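Move-out checklist with my notes, Penudness apartments, Duldale
Sep 27, 2019

Same list as in May, only with my comments typed in under each line so the office can read them this time. Anything without a comment got a plain OK.

Front door and lock: OK. Sticks a bit when it's humid, but it latches.

Smoke alarm, hallway: Pressed the button, nearly went deaf. PASS!

Smoke alarm, bedroom: Chirps. I put a new battery in and it still chirps, so I'm marking this FAIL until the whole unit gets swapped out.

Windows: Living room one is fine. The bedroom one slides down by itself if you don't lock it (I wrote this up last time too — please, somebody look at the balance spring).

Thermostat: Set it to 71 and it got there. OK.

Kitchen outlets: The one by the stove didn't trip on the test button. FAIL. I've put tape over it.

Stove: The Orkar. All burners light, oven light is out. Minor.

Fridge: OK, smells like baking soda, which I'll take.

Water heater: No drips. Couldn't read the date on the sticker, so I left that box blank.

Carpet: One stain by the closet, about the size of a dinner plate. Clegg quoted 100 for cleaning and 500 for replacing that room, and I'd go with cleaning first. It's really not that bad.

Closet doors: Left one jumps the track. Lift it and push, it goes back on.

Balcony rail: Leaned on it hard in three spots, no wobble. PASS.

Bathroom fan: Loud but it pulls. Held a square of toilet paper up to it and it stuck.

Bathroom faucet: Hot and cold both good, no drip underneath. The shutoff valve is stiff — don't force it, use a wrench and go slow.

Vanity top: Went along the caulk with my thumb, no gaps. OK. Small items still need to be boxed up.
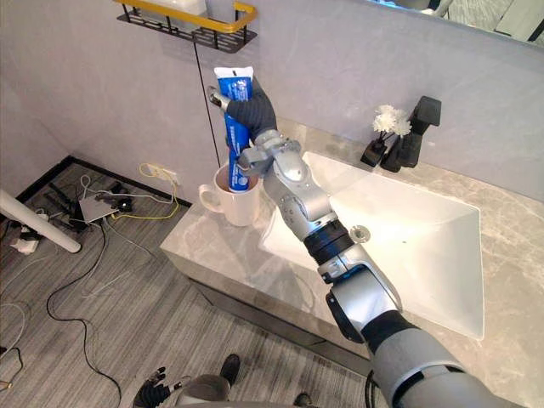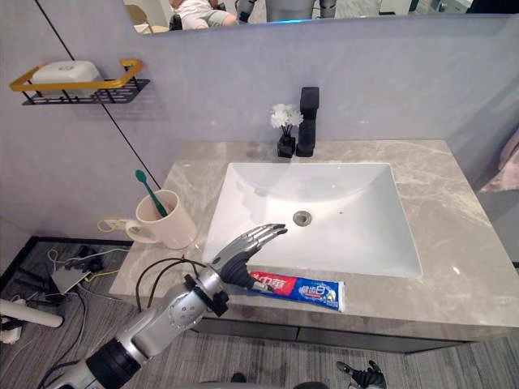
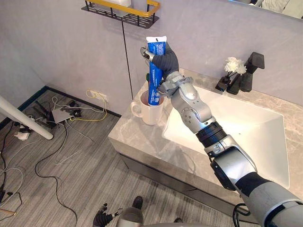 Bathroom vanity. Toothpaste in all three, mug in all three too.

Still open: bedroom alarm, stove outlet, bedroom window. I'll sign the sheet when those are done.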